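The Silence Before the Meal
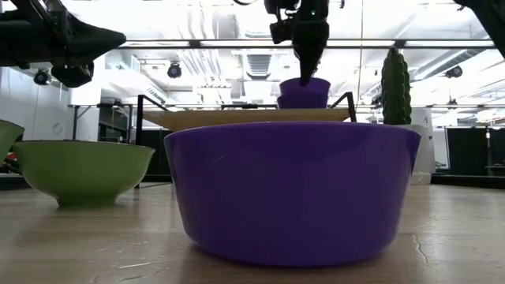
Purple and green bowls on a wood-grain tabletop.

At the retreat house in Hengate, the guests eat the first meal of the day without speaking. Rigoberto Agudelo has led the practice for six years, and he still finds it difficult.

"My mind is louder than any guest," he told me.

I stayed there in August. In the morning we sat in meditation, then we walked to the dining room and waited for the short prayer of thanks. Agudelo asks people to remember the farmer, the cook and the rain. He does not ask which religion they follow.

On my second day I noticed that I was eating more slowly. I asked him if this was progress. He smiled and gave me more bread.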